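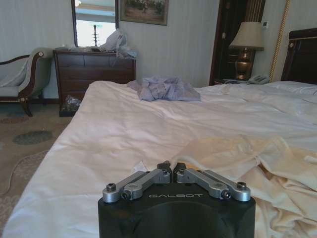

Page last changed: March, after second marking

Measuring reverberation time in the Jiltgate rehearsal room
Final report, Acoustics and Vibration module

1. Background

The Jiltgate rehearsal room is used by two student choirs and a brass group. Players have complained for some years that the room is boomy and that speech from the front is hard to follow at the back. The department asked for a measurement of the reverberation time before any money was spent on panels. Our group of four took this on as the second-term project.

The room is a plain box with a volume of 328 cubic metres. The floor is vinyl on concrete and the walls are painted block. One long wall has a heavy curtain, which can be drawn across or pulled back. The ceiling is suspended tile with a gap above it that we could not get into, so its depth is unknown.

2. Method

We used the interrupted noise method. A loudspeaker played pink noise until the level in the room was steady, the noise was cut, and the decay was recorded. The measuring microphone was a half-inch free-field type borrowed from the Catacutan teaching lab, on a stand at a height of 1.2 metres. It was checked with a sound calibrator before and after each session, and the two readings never differed by more than 0.1 dB.

There were two loudspeaker positions and six microphone positions, with three decays at each pair. Every microphone position was at least a metre from any wall. We did the whole set twice, once with the curtain open and once with it drawn. Only two people stayed in the room during a run, the same two each time.

The decays were processed with Dendadness, the script written by last year's group. It fits a straight line between 5 dB and 25 dB below the starting level and works out T20 from the slope. We changed one thing in it: the old version averaged the reverberation times, and ours averages the decays first and then fits the line. On our data the difference was small, except at 125 Hz.

3. Results

T20 in seconds, curtain open, then curtain drawn:

125 Hz: 1.92, 1.88
250 Hz: 1.71, 1.58
500 Hz: 1.44, 1.17
1000 Hz: 1.36, 1.02
2000 Hz: 1.29, 0.94
4000 Hz: 1.10, 0.81

The curtain makes a clear difference from 500 Hz upwards and almost none at 125 Hz. This fits what we were taught about thin porous materials hung close to a hard wall.

Background noise was a problem in the lowest band. The ventilation could not be switched off before six in the evening, and with it running the decay at 125 Hz met the noise floor too early for the fit to be trusted. The 125 Hz figures come only from the evening session. All the other bands use both sessions.

4. Sources of error

The spread between microphone positions was largest at 125 Hz, as expected in a room of this size – there are few modes in that band and they are not evenly spaced. Position 4 gave a decay with a visible bend in it. We kept it in the average, but a curved decay should not really be given a single reverberation time.

The loudspeaker was not omnidirectional. We pointed it into a corner to spread the sound, which is only a partial answer. We also did not log temperature or humidity, and at 4000 Hz air absorption has some effect.

5. What we would suggest

More curtain would make the room dull at the top and leave the boom as it is. The money would be better spent on low-frequency absorbers, either panel types on the end wall or deep mineral wool in the corners. We had a price of £1,561 from Fukodby for a set of eight corner units. We have not tested them, and the absorption figures in their leaflet stop at 250 Hz.

The speech problem was outside our task. Anyone carrying on with this should measure clarity from impulse responses using a swept sine, which would also help with the ventilation noise.

The raw decays and the changed script are in the module folder. Position 4, run 2, curtain drawn, is missing from the set: the recorder was not started.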